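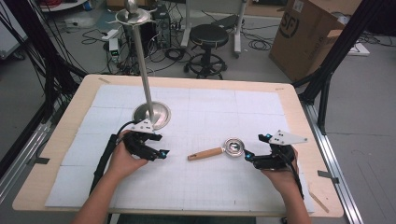 Staff on the packing side were the first to ask whether the new stations would cut their hours. Clustgate's answer, given at a Thursday shift meeting and repeated in this release, is that rostered hours at the Berge site stay as they are through the first stage of the Wustent program.

**Clustgate begins Wustent rollout at Berge**

Clustgate will automate part of its kitchenware sorting and kitting work at Berge, starting in May. The Wustent program covers eight stations. Each will pick metal and wooden-handled utensils, orient them and place them for packing.

Handling motions are taught by demonstration. An operator works at a table with a hand-held gripper in each hand and carries out the task at normal pace. The recorded motions are then used to train the station controller. Small items with a round metal head and a thin handle are the hardest to orient, and they take up most of the demonstration time.

Thirty-nine employees are affected by the change. Their duties will move from repetitive picking to three areas:

- recording demonstrations, in blocks of 38 minutes with a break between blocks
- checking station output and correcting misplaced items
- clearing faults and changing over fixtures between product lines

Training is paid and takes place during rostered hours. Employees who prefer to stay on manual packing may do so — large and irregular goods will continue to be packed by hand. Pay classifications for demonstration work have been set at the same level as quality checking.

Each station is rated for up to 800 items per shift. Clustgate will not set individual targets from demonstration recordings, and the recordings will not be used in performance reviews.

A second stage at the Plullitholm warehouse is under assessment. No date has been set. Employees at Plullitholm will be consulted before any equipment is ordered, and the fault logs from Berge will be made available to them on request.

Media enquiries: Clustgate Communications, Berge office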